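Getting Two Delegations to the Table: What Happens Before the Conference
Speaker notes, Jacobus Buthelezi
Version of 2020-03-17

Opening

Thank the hosts. Say that questions can wait until the end, except on dates and names, where people should interrupt.

My subject is the travel that comes before a peace conference. The press covers the envoy's arrival and then the conference itself. Most of the work I did on the Fondine and Dedley border file took place on the visits between those two points, and most of it was dull. I spent two years on it as deputy to the envoy.

Background, keep it short

Fondine and Dedley have disagreed over the same valley since the old customs line was dropped. Both claim the road through it. Fondine collects tolls at the north end, Dedley at the south end, and trucks pay twice. There was shooting at the south post before my time, and after that the two foreign ministries stopped writing to each other.

The envoy's office was asked to bring them to a conference in Pruvoswood in November. We had 60 days from the mandate to the opening session.

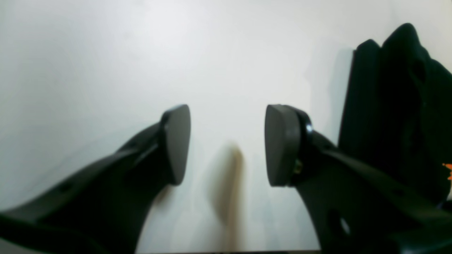
The first visit was to Fondine. We chose it because the foreign minister there had agreed to see us and the one in Dedley hadn't yet answered. That caused trouble later. Dedley read it as a sign that we had taken a side, and their first question to us was what we had promised in Fondine. We had promised nothing, but it took most of a meeting to say so.

If I did it again I would ask for both dates before confirming either one.

The regional tour

We also went to Sibiya, which has no claim on the valley. Its port handles the freight that comes down the road, so it had money at stake. Its government was willing to pay for part of the conference and wanted a seat in return.

Explain the seat problem. Fondine said yes to Sibiya as an observer. Dedley said no observers of any kind. We settled on Sibiya hosting the economic session on the last day and staying out of the border sessions. The wording was agreed by phone, late, and the letter went out with a mistake in the second paragraph that had to be corrected the next morning.

Pause here. Somebody usually asks about the mistake. It used "parties" where it should have used "participants." Dedley objected within the hour.

The paper

Each side was asked for a position paper of up to 500 words. Fondine sent a long legal history with maps. Dedley sent half a page. We didn't return either one. We wrote a common summary and asked each capital to mark what it couldn't accept.

The summary covered the tolls, the road police, the grazing permits and the return of seized vehicles. Grazing permits looked like the smallest item and took the longest. Families on both sides had used the same summer pasture for generations, and neither ministry kept a register of who they were. 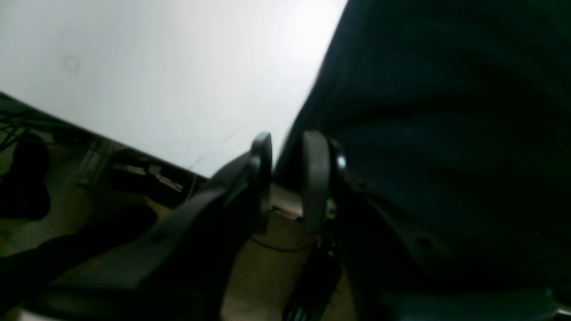

Two gripper fingers, empty, with a gap between them.

Economic promises

Be careful with this part. There was pressure on our office to announce investment first and leave the border for later. Donors like to have a figure to announce. The governments in both capitals were wary of it, and so were the people who lived in the valley. A shopkeeper at the south post asked me whether the new road money meant the question of the road was closed. I didn't have a good answer.

We kept the investment session last on the agenda and didn't release a total beforehand. I still think that was right. Colleagues disagree, and one of them may be in the room.

What was agreed in Pruvoswood

A single toll, collected in turn by each side. A joint road patrol on a 60 kilometer stretch. Seized vehicles to be returned on proof of ownership. No agreement on the line itself, and the closing statement says so in its first sentence.

The grazing permits went to a working group of four, two from each side. It has met and has issued a form. I haven't seen the form.

For questions

Likely to come up: who paid for the tour (our office, except for the Sibiya leg). Whether the toll is working (trucks now pay once; the split of the money is late). Whether there will be a second conference (no date set).

Don't discuss the private letters. Refer requests for the summary paper to the envoy's office, which holds the final text.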